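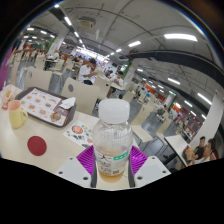
Nearly at the bottom of this one

Old cooking oil – how long is it ok, and where does the used stuff go?

Posted by Dernutell, May 2, 2018

Clearing out my aunt's kitchen in Canitcombe before she moves. Found a ton of oil, some opened, some not, a couple with dates from last August. One smells kind of like crayons?? Also a big pot of used fry oil in the garage with a lid on it. Can't pour it down the sink, I know that much. Do I have to throw all of it out or is unopened stuff fine past the date? And what do I do with the pot. Trash pickup is in 4 days so hoping for quick answers. Thanks

Muli
Crayon smell = rancid. Toss it. It probably won't make you sick but everything you cook will taste like an old closet. Unopened is usually fine for a while past the date if it was kept somewhere dark, just open it and sniff. If it smells like nothing much, use it. Nut oils and flax go off way faster, I wouldn't bother with those.

Kvido Vaněk
For the pot: let it sit till the gunk settles, then ladle it into old jugs with screw caps. Use a funnel, I skipped the funnel once and was wiping down the garage floor til midnight. Cap them tight, tape the caps.

Then call your county and ask if the drop-off site takes cooking oil. Ours does, no charge, but only on certain mornings and they want it kept seperate from motor oil. Don't mix the two or they'll turn you away. If there's no drop-off, small amounts can go in the trash once soaked up – cat litter works, so does sawdust or a wad of newspaper. Double bag it. Don't put loose liquid in the can, the truck squashes it and it runs down the whole street.

Dont dump it in the yard either. Raccoons.

Birnance
my mom just freezes it in a coffee can and throws it out on trash day. works ok. no idea about the dates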